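Everyday Interiors
Notes for Lecture 3: The Front Door and the First Few Feet
Macario Figueroa
Updated February 15, 2023

These are my speaking notes tidied up a bit, so they wander in places. If you missed class, read them along with the Vimton floor plans in the packet. If you were there, you can skip the part about my grandmother's porch.

Where we left off

Last time we talked about the hallway and how late it shows up in ordinary houses. For a very long time, in a lot of places, you opened the front door and you were in the room. The room where people cooked, slept, mended things and argued. Then people with some money started putting a passage between the door and the room, and over time people with less money wanted one too. I asked you to think about what the passage is for. Most of you said heat, a few said privacy, and one person in the back said "somewhere to put the stroller," which made me very happy and is pretty much today's lecture.

So today we stay at the door. I want us to look at the first few feet inside it and ask what people do there. They stop, they put something down, they take something off. They get looked at by whoever is home. The dog gets involved. All of this takes under a minute and we hardly ever draw it, and I've come to think the houses that feel good to come home to are mostly the ones where somebody thought about that minute.

Term to know: threshold

In its plain sense, the threshold is the strip of wood or stone at the bottom of a doorway. In the wider sense (the one I'll be using from now on) it's the whole zone where you change from an outside person to an inside person. It can be a step, a mat, a change in the floor, a lower ceiling, a closet, a bench. In a small apartment it might just be the spot where everyone happens to drop their keys.

You don't need a wall to make a threshold. Please underline that. Students always reach for the wall first!

Three kinds of entry

I'm going to be a little crude here and sort entries into three kinds. They overlap, and you'll find houses that do all of them badly.

The step-up entry. The outside floor comes in a little way and then there's a step up to the house floor. The Japanese genkan is the one everybody knows, and we have good drawings of it in the packet. You stand low, take off your shoes, step up in socks or slippers. The step does the teaching. A small child can get the rule without anyone saying a word, since the floor itself is different.

The pass-through entry. A small room with two doors, one to the outside and one to the house. Vestibules, storm porches, and the American mudroom all sit somewhere in this family. It's great in cold places. It's also where things go to die. My grandmother's back porch in Nikurport was one of these, and it held boots, a broken radio, seed potatoes, more boots, and a chair that you could not sit in because of the boots. I loved it. When I draw mudrooms now I always draw them too big and I blame her.

The open entry. The door opens right into the living space. You get this in the older cottages we looked at and then again, much later, in open-plan apartments. In between there are all those hallways. I find it funny that the poorest layout of one century turns into the fashionable one of another, though the reasons are different and the plumbing is a lot better.

In an open entry all the threshold work has to be done by objects. A mat. A tray. A hook at the right height. A pair of slippers waiting for you.

On slippers, since you asked

I got a question by email about why I keep bringing up slippers in a course about buildings. Fair enough! My answer is that slippers are a piece of the house you wear. They belong indoors, they usually live by a door, and they tell you a lot about the floor. People with cold tile have thick ones. People with thick carpet often have none. In a household where guests are expected to take their shoes off there's often a spare pair or a whole basket of them, and the size of that basket says something about how many people are welcome.

They also split by room in some homes. Separate slippers for the bathroom are common in Japan, and in plenty of other places there's a pair that stays by the balcony or the back step. Plastic ones do well in wet spots because you can rinse them off and stand them up to dry. Felt and wool ones are lovely and hopeless near a shower. Look at the soles and the insides when you do your home visit – texture matters, and most of us never look at it. 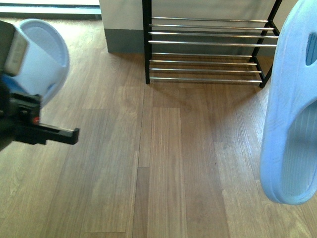

Plastic slippers at close range. Note the fine ridges on the footbed.

For the reading response, pick one thing that is kept near a door in the place where you live and tell me what would change if it were kept somewhere else. Two paragraphs is plenty. Last August I taught a short version of this course and got a wonderful one about an umbrella stand that had never held an umbrella. I'm not asking for wonderful. I'm asking for specific.

The Gallegos Street houses

We spent the middle of class on the row at Gallegos Street, so I'll only put down the main points. The houses were built as a speculative row, all one plan, narrow fronts, with the stairs running straight up from the door. Anybody coming in had about one stride before they hit the bottom step. So the stairs became the entry. In the interviews people talk about sitting on the second stair to take off their shoes, leaving mail on the third, hanging coats over the newel post until it worked loose. One woman said her father could tell who was home by what was on the stairs.

Now look at what later owners did. Some took out the wall beside the stairs, which gave them light and lost them the only place to put a hook. Some boxed in the underside for storage. One built a bench across the front window and pushed the whole life of the entry sideways by a few feet. I think it's the smartest change on the street, and it cost 400 dollars, going by the receipt the owner kept in a drawer. When I showed it to the class two people groaned because they'd designed something much fancier for the same spot. You know who you are.

What the floor is doing

We don't have a proper floors lecture until Lecture 8, but I can't talk about entries without some of it.

Floors near doors take a beating. Grit comes in on soles and works like sandpaper. Water comes in and sits. So there's a long history of putting something tough just inside, such as stone, brick, tile, oilcloth or linoleum, and saving the nicer material for farther in. That change of material is often the only threshold you get, and it can be a very good one. You feel it through your feet before you notice it with your eyes.

Wood right up to the door is a different choice. It looks generous, it makes a small place feel like one big room, and it means the people who live there have to do the work that tile would have done for them. They sweep more. They have a rule about shoes, or they have a floor that shows they don't. Softwood dents if you look at it wrong. Hardwood holds up better but still scratches. A floor with lots of knots and color variation hides a great deal, and I say that with affection as someone who owns one.
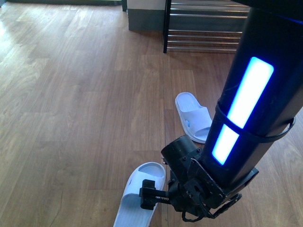

Slippers on a wooden plank floor. Look at the knots and the wavy grain in the boards.

Direction matters too. Boards that run away from you as you come in pull you along into the room. Boards that run side to side slow you down a little. You can test this by walking into the same room from two different doors, and I'd like you to try it before next class. Some of you will feel it right away and some will think I'm making it up. Both are fine, but write down which.

A quick word about the Rarora catalog

The pages in the packet come from a mail-order catalog for hall furniture put out by a firm called Rarora. Hall trees, boot trays, little seats with lids. I like to use it because the captions give away so much worry. Everything is "neat," everything "keeps from view." Go through it and circle every word that has to do with hiding. Then look at the prices and think about who was meant to be impressed, and by how much.

Also notice that the seats are all too low. I sat on one once in an antique store in Vimton and needed help.

For next time

Read the rest of the packet up to the section on kitchens. Bring a sketch of your own entry, drawn from above, with everything on the floor included. Everything. I don't want a cleaned-up version, so draw it before you tidy. Rough dimensions are fine, pacing it out is fine, pencil is fine.

If you live in a dorm, draw the inside of your room door and the bit of hallway just outside it. Dorm thresholds are strange and I never get enough of them.

Home visit forms are in the folder by my office door, next to the plant. Please get a signature from the person whose home it is before you start measuring.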